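Budgeting for a Two-Arm Bench: Costs That Get Left Off the List

Most first budgets for a small two-arm bench cover the arms, the grippers and a computer. The lines below are the ones that tend to be added later, usually at a worse price.

Fingertips and covers

Treat gripper fingers as a consumable. Price a full spare set with the arms and ask the supplier whether fingers are sold singly.
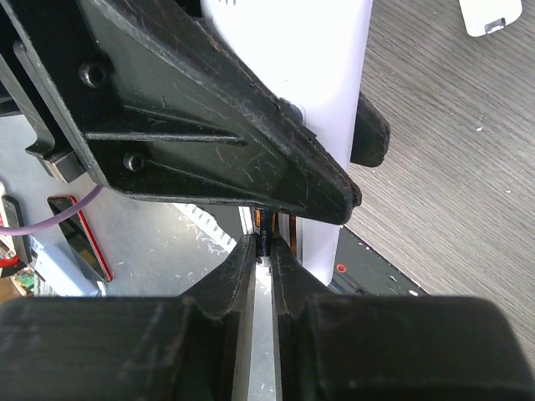
Finger wear should be tracked from the first week. Write the fitting month on a strip of tape and keep it on the spares box. Scuff marks along the edges and fine scratches over the housing are mostly cosmetic; a worn gripping face is a reason to replace. Fluturlow sells fingers only in pairs, Wei sells them singly, and over 2,000 cycles of small-parts work the difference in cost is worth a line of its own.

Bench and enclosure

Measure reach before ordering the top. Both arms should reach the center with the elbow still bent. Matte surfaces are easier on cameras than gloss - ask for a sample and look at it under the lights you plan to use. Pale side panels even out the lighting and cost little.
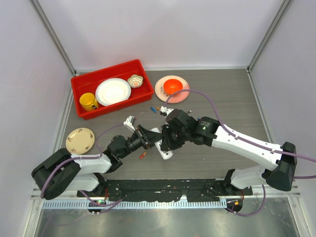
Allow for mounting hardware as a separate item. A bar rigid enough for two arms is heavier than people expect, and freight on it can exceed the price of the metal. Prindex quotes freight only on request, so request it.

Cables

Order each cable one size longer than the straight-line distance. The wrist has to turn fully without pulling on the connector. Budget for 2 spare cables per arm.

Test items

Buy household items in multiples. Two-handed jobs such as changing batteries need identical remotes, because latches and covers wear and a loose cover changes the task.

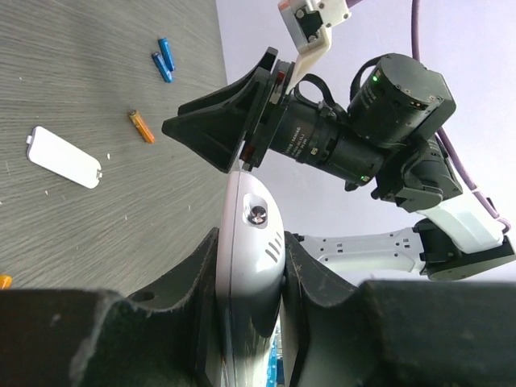 Batteries for handling practice can be dead ones. Tape over the terminals in storage and keep them apart from the live stock. Plates, mugs and bowls can come from a thrift store, but note the diameter and weight of each before it goes into use.

Time

Plan 5 days for assembly and 7 for calibration and trial runs. The Doltano planning sheet puts both on one line - split them, as calibration is the part that overruns.
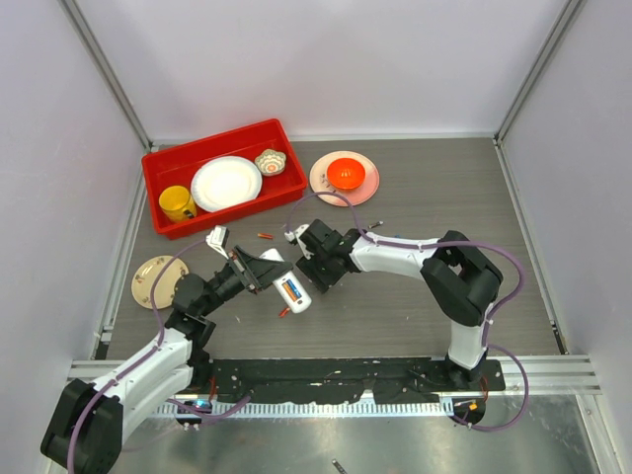
Battery work on a remote-like device, with one gripper holding the device and the second arm alongside.

Spares to order with the first invoice: fingers, cables, mounting screws, one power supply. Review the list again in December, before annual price changes.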